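Wood Movement and the Edge-Glued Panel
Handout for Week 3, Introduction to Woodworking Materials
Pommont Evening School, Leung Building 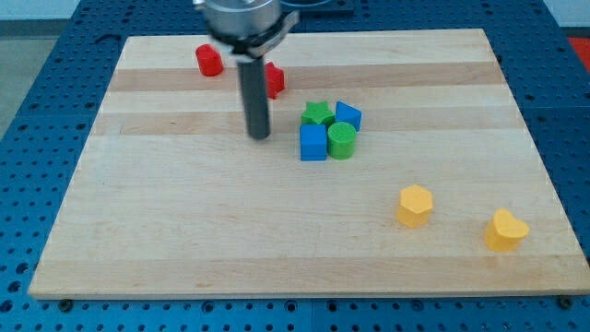 Wood never quite stops moving, even after it has been cut, dried, planed, sanded and carried home in the back of somebody's car. It takes up moisture from the air when the air is damp and gives it back when the air is dry, and as it does so it swells and shrinks. Most of tonight is spent on that one fact, and I make no apology for spending two hours on it, as it is behind nearly every cracked tabletop and stuck drawer you will ever meet. A cutting board is a good thing to keep in mind as we go, because it is small and most of you have one at home. The maple board on the blue pegboard is made of strips running side by side, some pale cream and some closer to honey, and you can follow the glued seams simply by following where the color changes. Every one of those strips moves a little across its width as the seasons turn, and the board as a whole moves by all of those little amounts added together.

1. Three directions

Please get used to thinking of a piece of wood as having three directions, because it behaves differently in each of them. Along the grain (the length of the tree) it hardly moves at all, and for furniture we can ignore it. Across the grain, from the center of the tree out toward the bark, it moves a fair amount. Around the growth rings, it moves the most, very often close to twice as much as in the direction before. The words you will see in books are longitudinal, radial and tangential. I will use them in class, but I won't mind a bit if you say "long way, across and around."

A flat-sawn board has its wide face more or less tangential to the rings, so its width changes a good deal. A quarter-sawn board has its wide face cut along the radial direction, and it stays calmer. It also costs more, as you will discover at the lumber yard.

2. A sum to try at home

The rule of thumb we use is: width times change in moisture content times a coefficient for the species. For flat-sawn hard maple, take 0.0035 for each one percent of moisture. Suppose a benchtop is 278 millimeters wide and goes from 6 percent moisture in winter to 10 percent in August. That is a change of four, so:

278 x 4 x 0.0035 = 3.9 millimeters, near enough

Nearly four millimeters is plenty to split a panel that has been screwed down tight at both edges. Work the same sum for a panel 100 millimeters wide and you will get 1.4 millimeters. Then think about why narrow parts give us so much less trouble than wide ones.

3. Why we glue up strips

People often ask why we don't just use one wide board. Sometimes we do, and it can be lovely. But wide boards are hard to find, they are heavy, and a wide flat-sawn board likes to cup. When you rip it into strips and glue them edge to edge, any cupping is broken up into small bends, and you get to choose which face goes up and how the grain runs. The glue does not stop the movement – please write this down, it comes up every term – and a glued panel will still grow and shrink across its width.

For color, lay your strips out dry before you open the glue bottle. Shuffle them, step back, have a cup of tea, shuffle them again. Some people hide the darker strips at the edges, some like them spread through the panel. I like to see them spread out, but it's your panel.

4. Gluing up, in order

Joint the edges and check them in pairs against the light.
Mark a big triangle across the face so you can find your order again.
Set out the clamps and do a full dry run, with no glue.
Spread a thin, even coat and bring the strips together.
Tighten from the middle outward, a little at a time.
Scrape off the squeeze-out once it has turned rubbery.

The Irkico bar clamps are on the rack by the door. The Trostix moisture meter lives in the top drawer and must go back there with its pins covered, please. Take three readings on each strip, away from the ends, and write them in your notebook. If two strips differ by more than two points, leave them stacked on stickers until next week.

5. Letting a panel move

For a tabletop, use buttons or slotted holes. For a door, let the panel float in its groove with no glue. For breadboard ends, glue only the middle few inches and leave room at the outside. We will make a sample of each over the coming weeks.

Before next class

Measure the width of one solid wood tabletop or shelf at home, look at how it is fastened underneath, and make a sketch. Bring two strips of any hardwood, planed if you can manage it, and your apron.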